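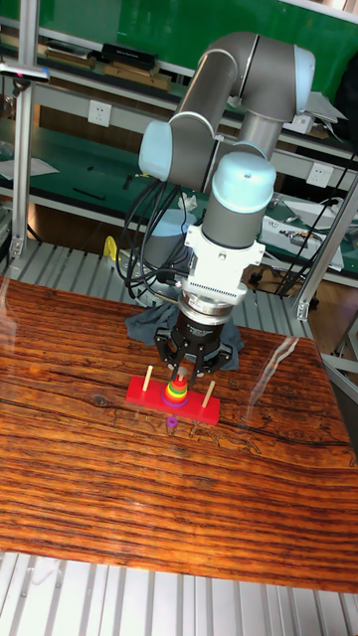 Zavell Tower of Hanoi, three-peg set

A classic stacking puzzle for schools, clubs and home use. The set consists of a red rectangular base, three wooden pegs and a graduated stack of coloured rings. The aim is to move the whole stack to another peg, one ring at a time, without placing a larger ring on a smaller one.

The minimum number of moves doubles with each ring added, plus one. Remove rings for younger players – a stack of two is solved in three moves.
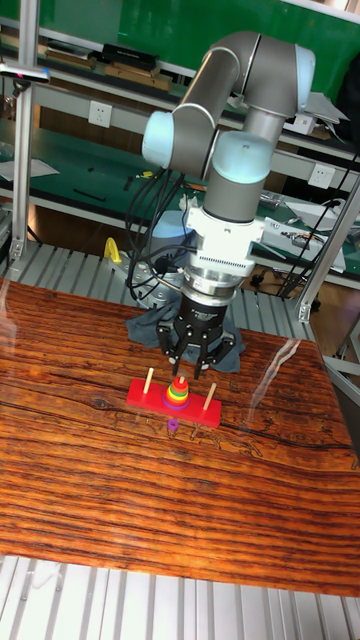
Zavell set with the stack on the middle peg and one small purple ring on the table.

Details
Base: rectangular, red
Pegs: 3, wood
Rings: coloured, graduated
Players: 1
Guarantee: 2 years
Carton quantity: 36 sets

Care
Wipe with a dry cloth. Do not soak the pegs. Store away from direct heat.

Ordering
Supplied by Grulska from the Ovodbridge warehouse. Orders leave within up to 7 working days. Spare rings are sold singly – please state the colour and position in the stack when ordering.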